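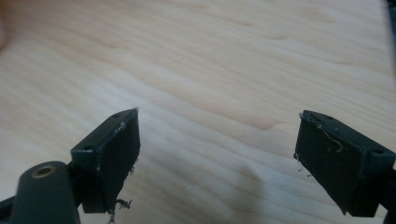

Handheld gripper open over the maple-look tabletop. Fuzz on both pads.

December, notebook, after lunch

OK so I finally have an answer on the pad question, or at least most of one! Short version: the lint matters, and it matters more for the slip labels than for the grasps themselves.

Quick recap for whoever picks this up at the Landura end. We have 1689 handheld demos in the Trerkix set, all cloth and small parts, and the slip detector we trained on them kept firing on demos where (as far as I could tell from replaying them) nothing was slipping. I blamed the lighting for a week. Then I pulled the false alarms and sorted them by how long it had been since the last pad wipe, and there's a very clear lean toward the end of each session. Argh. We wrote the wipe times in the log and then never used them.

So, the check. I kept only the demos with a wipe logged shortly before, which leaves 1224, retrained with the same settings and same seed, and ran it on the Sirnuvwood holdout. False alarms dropped from 18 to 16 percent on cloth. Small, I know. But if I black out the pad faces in the input and leave everything else alone, most of the gap between the two models goes away, so the detector really is looking at the fuzz. I think it treats a loose thread moving on the pad as the object moving. Makes sense when you look at that tuft hanging off the left pad, or the curly fiber on the right one.

Grasp success didn't budge, by the way. Same within noise on both models. I was kind of expecting the dirty pads to lose some friction and they may well do that, but our tasks are too easy to show it.

Things I don't like about this: the smaller set is also just smaller, and it has fewer late-session demos, when whoever is holding the thing gets sloppy. Need a random subset of the same size as a control before I show this to anybody. Should have done that first, oh well.

To do
- random 1224 control, three seeds
- tape-roll the pads before every session AND halfway through, write down both
- ask Čierny if their pad faces shed like ours or if it's the towels
- try pasting fake threads onto clean pads as augmentation (cheap, could be fun)
- leave the dirty demos in the release, just tag them

Control run is queued for tonight.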